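Could a robot pack your lunch?

I asked my niece what chore she'd give a robot first, and she picked packing lunch. Good choice, and a really tricky one! You do it half asleep, but think about the lid. One hand holds the box still while the other pushes, and your fingers can feel when the lid has gone on crooked.

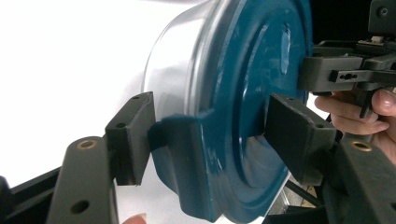 Your skin is full of tiny sensors that tell you "squeeze harder" or "whoa, too hard!" Lots of robots have hardly any. Shiny, see-through plastic is a headache too, because a robot's camera can mix up the box with whatever is behind it.

So can machines do chores yet? Some can! Robot vacuums are pretty good at floors (until they meet a sock). Lunch is harder, and robots learn it by practicing over and over. My friend Ekene Bassey tried 2000 lids with her robot in Telville, and it still gets stuck on the round ones.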